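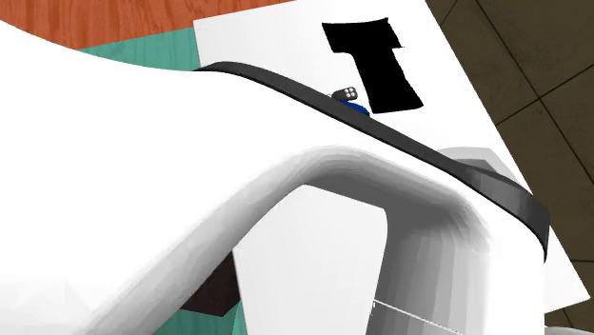

Talk notes – "What your bread is trying to tell you"
Plunddale Public Library, downstairs room, doors at 6:30 pm

(Wait for the folks in back to find chairs. Water. Clicker on.)

Hi everybody, thanks for coming out in November when you could be home on the couch. I've been baking sourdough in a rental kitchen for 11 years, and I still throw out loaves. Well, I make croutons. I've eaten a lot of croutons.

So tonight is mostly about fermentation and why a recipe that works great at your sister's place falls flat at yours. I'm going to skip the history of bread. If you want the history, come find me after, I can go on for hours and my family will tell you I have.

SLIDE 2 – starter
Ask: who has one in the fridge right now? Who's a little scared to look at it?

OK. Your starter is flour, water, yeast and bacteria, and it's way tougher than the internet says. I once left mine at the back of the fridge for a whole summer. Gray liquid on top, smelled like nail polish remover. I poured off the liquid, kept a spoonful, fed it twice a day, and it was raising bread by the end of the week. Pink or orange streaks, or fuzz, you toss it, no arguing. Gray liquid is just a hungry starter.

Pass around the jars here. Left jar was fed this morning, right jar last night. Tell people to smell both!! Last time at the Vasness bake sale I forgot to pass them and they just sat on the table the whole talk.

SLIDE 3 – temperature
This is the big one, slow down here.

Recipes say "let rise four hours" like every kitchen is the same kitchen. Mine faces north and in winter I need a sweater to do the dishes. Same dough, same flour, and in July it's done before lunch, while in January I'm still poking it at dinner time. So please stop watching the clock and start watching the dough. What I look for is a dome on top, bubbles along the side of the bowl, and a jiggle when you nudge it. The jiggle is my favorite. (Do the bowl. Don't drop the bowl.)

If your kitchen's cold, use the oven with only the light on. Put a sticky note on the oven door. I'm serious about the sticky note, I preheated a plastic tub once and the smell was in the curtains until spring.

Cheap thermometer, stick it in the dough, write the number down. That's the best money I ever spent on bread – better than the fancy basket, better than the razor thing.

SLIDE 4 – flour and water
Talk about the Benítez mill whole wheat. It's thirsty! If you swap it into a white flour recipe and keep the water the same, you get a brick. I start with swapping out 200 grams and adding a splash more water, then see how it feels. If you're making a big batch, say 2000 grams of flour for a party, hold some of the water back and work it in at the end with wet hands. You can add water. Getting it out again, good luck.

Somebody always asks about tap water. Mine's fine. If yours smells like a swimming pool, leave a pitcher out overnight and try that.

SLIDE 5 – the sad loaf slide
(People like this one, let them laugh.)

First loaf, flat and pale with a tight gummy crumb and a few huge holes up top. That's underproofed, most of the time. We all get impatient. Second loaf, flat too, but the crumb is even and kind of weak and it barely browned. That one went too long. They look like cousins from the outside so you've got to cut them open and look. And let it cool first! I know. I know. Give it an hour at least.

Third loaf I dropped.

SLIDE 6 – keeping notes
I keep a spiral notebook by the toaster. Room temp, dough temp, when I mixed, when I shaped, and one line on how it tasted. After 5 bakes you'll see your own kitchen's pattern and you can quit asking strangers on forums. Change one thing per bake. I say that and then I change three, so do as I say.

Handout is on the back table, starter to take home is in the little paper cups, label yours before you leave. If we run long skip the rye part, it's a whole other talk and I only have nearly enough samples for half the room.

Questions. Repeat them out loud so the back row hears.

If they ask about gluten-free: I don't know enough, say so.
If they ask about freezing: yes, slice first, straight into the toaster.
If they ask what oven I have: the one that came with the apartment.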